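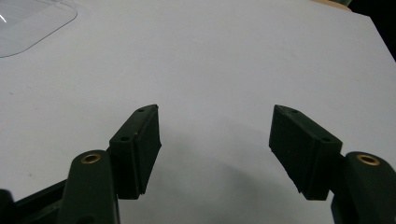 Search datasets, owners, tags... Go

Lukine Reality TV Episode Notes

README for version 3, updated 3 Jan 2025

Welcome! Lukine is a hand-written set of notes on celebrity endurance and survival shows, the kind where well-known faces haul logs, sleep badly and cry into a camera at four in the morning. I love these programmes and have been scribbling about them for years, so it was a real pleasure to turn the notebooks into something other people can sort and search.

What you get

There are 115 episodes, and almost 2,000 notes between them. A note covers one moment: a challenge, an argument, a confession in the interview chair, an exit. I wrote each one in my own words after watching, and there are no transcripts or clips in here.

The files

episodes.csv has one row per episode, with the series code, running order and length in minutes.

moments.csv is the big one. It has one row per note, with a start time, a type and a short text.

exits.csv lists every departure and how it came about (voted off, walked, medical, or sent home by the people in charge).

The columns in moments.csv

episode_id — matches the first column of episodes.csv
start — minutes and seconds from the opening titles, adverts removed
type — challenge, row, confession, kindness, exit or other
tone — my own reading, from -2 (grim) to 2 (joyful)
text — the note itself, usually a sentence or two

"Kindness" came in with this version and I'm so glad it did! I went back through the whole lot in October and found 810 moments that deserved the label, most of them previously lost under "other". Somebody sharing a dry pair of socks tells you more about a series than another shouting match, I think, and you can now plot where those moments fall.

Contestants appear as codes (C01, C02 and so on, starting again with each series). Please don't add names back in if you share a changed copy.

Things to watch for

Tone is one viewer's opinion. I was in a better mood for some series than others and it probably shows.

Start times in the Bornidwood series come from the repeat broadcast, which had a shorter recap, so they run a little early against the first showing.

Two episodes of Xia are missing their exits. I missed the endings and haven't found them again — if you have good notes, send them over and I'll gladly fold them in.

Loading it

All files are UTF-8 with commas and a header row. Some notes contain commas and quotation marks, so use a proper CSV reader instead of splitting lines yourself.

Licence

CC BY 4.0. Credit "Lukine episode notes" and do what you like. Charts especially welcome!

Recently updated
Proredstead Talent Show Running Orders
Quiz Show Closing Rounds, Tidied
Bornidwood Viewer Poll Results
Soap Weddings and How They Ended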